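Planley Parish Council, August meeting

Opened with prayer at 7 pm, closed with prayer rather later. Apologies were received from most of the choir.

1. Lenten study
The Testa study guide on Revelation was adopted, 19 votes to 5. Members favouring Jonah noted that it is shorter.

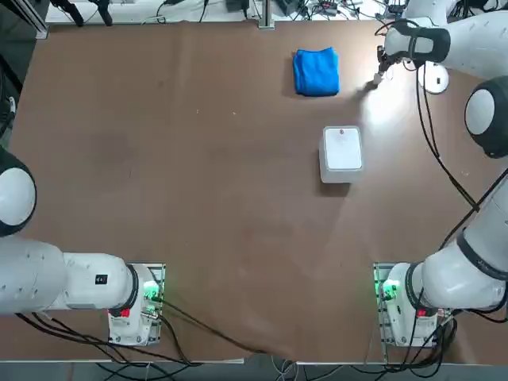

2. Hymn books
Flolari quoted for 300 new books. We own 323, of varying colour and completeness. Deferred to next meeting, as is our custom.

3. Sermon recordings
Podside will host them from next month. 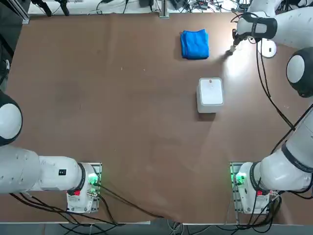 Length was discussed — at length — and the minister agreed to pray about it.

Closed 9:40 pm. Tea followed.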